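From: Gunther Albers
To: storage-users
Subject: Re: Scrub times on the Reddale box, and what to do about old disks
Date: Sunday, 21:40

> We have the same layout as you (two groups, double parity, spinning
> disks throughout) and the monthly scrub has crept up from one night
> to most of a weekend. Nothing is reported as failed. I have read that
> scrubbing wears the disks out and that I should do it quarterly
> instead. Also, how do you decide when a disk is too old? We replace
> on failure only, and my manager would like a number of years.
>
> Pool is 73% full, compression on, snapshots kept for a year.

Several separate questions there, so I will take them in the order that made sense to me when I had to sort out Reddale.

First, the creeping scrub time. A scrub reads allocated blocks only, so part of the increase is simply that you have more data than you had. Compare the allocated figure now with the one from a year ago before looking at anything else. If the data has doubled and the time has doubled, there is nothing to explain. If the time has gone up much faster than the data, you have either fragmentation or a slow disk.

At Reddale it was a slow disk. The pool status showed no read errors, no write errors and no checksum errors, and SMART gave an overall "passed" on every member. The overall verdict is close to useless. What gave it away was per-disk latency during the scrub. Eleven of the 12 disks had average read waits close to one another and the remaining one was several times higher. It was retrying sectors internally and getting there in the end, so no error ever reached the host, but a parity group goes at the pace of its slowest member.

To look for this, start the scrub, leave it for an hour so that the metadata phase is over, then take extended iostat output at 20 second intervals for ten minutes or so. Throw away the first sample, which is the average since boot. Compare disks within a group, never across groups, as the second group may hold newer and less scattered data. 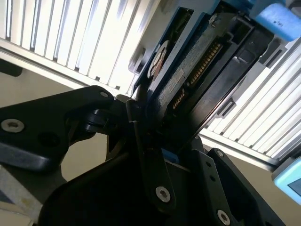

If one disk stands out, look at its raw attributes 5, 197 and 198 and write them down with the date. The absolute values matter less than whether they move. A disk with a handful of reallocated sectors that has stayed at the same handful for three years can be left alone. A disk that had none in the winter and has a few dozen in May should be replaced while the group still has both its parity disks.

Before condemning the disk, swap its bay with another member and repeat the measurement. If the latency stays with the bay, suspect the backplane, the cable or the expander port. I skipped this step once at Brondovow and replaced a good disk, then its replacement, before looking at the cable. Attribute 199 (interface CRC errors) would have told me straight away. Export the pool or offline the disk properly first, and label by serial number. Device names will change on the next boot and the bay numbers printed on the chassis do not always match what the controller reports.

Second, fragmentation. At 73% full with a year of snapshots you will have some. The fragmentation percentage in the pool listing describes free space and not your files, so it does not tell you how scattered the reads will be. More recent releases sort the scrub I/O by disk offset before issuing it, which helps a great deal, but the sorting is limited by memory. If the machine is short of RAM, the sorted batches are small and you drift back towards random reads. Check which release you are on. Eichhorn was still running one from before the sorted scrub, and the upgrade alone brought it back within a single night.

I would also thin the snapshots. Keeping dailies for a year is rarely asked for by the people whose data it is. We went to dailies for a month, then monthlies for a year, and received one complaint, from somebody who had been using snapshots as version control.

Third, whether scrubbing wears out disks. Disk vendors quote an annual workload figure, and reads count towards it. Work it out for your own case: allocated data per disk times the number of scrubs, plus normal traffic. For us a monthly scrub comes to a modest fraction of the rated workload. Set against that, a scrub is the only thing that reads your cold data, and you want to learn about a bad sector while you still have redundancy, not halfway through a resilver. I would stay monthly. If the length is the problem, pause it during working hours and resume in the evening. A paused scrub keeps its position across a reboot on any reasonably current release, though I would test that on your version.

Fourth, the number of years. I have never found one I could defend. Our own records cover 3 sites and far too few disks to draw a curve from. What we do have is a rule that management accepted, as follows.

Any disk whose attribute 5 or 197 rises in two consecutive monthly readings is replaced.

Any disk that is consistently slower than its group during a scrub, after the bay swap, is replaced.

Any disk past its warranty is left in service, but there must be a cold spare of the same size or larger on the shelf for its group.

No two disks in a group are replaced at the same time. Wait for the resilver to finish and a scrub to come back clean.

The last one sounds obvious, yet the temptation when you have the rack open and a box of new disks is considerable. If you have a free bay, attach the new disk and run the replace with the old one still in place. The old disk goes on serving reads during the resilver and you never drop a level of redundancy.

One thing about cold spares: test them on arrival. Full surface write, full read, then a long self-test, then back in the antistatic bag with the date on it. It takes days on large disks, but it needs no attention.

The latency comparison is done by a small script, part of a set we call Runden. It parses iostat output and prints any disk whose average wait is more than double the median for its group. It assumes GNU awk and will not cope with multipath. I can post it if there is interest.

What release are you running, and how much memory is in the machine?

Gunther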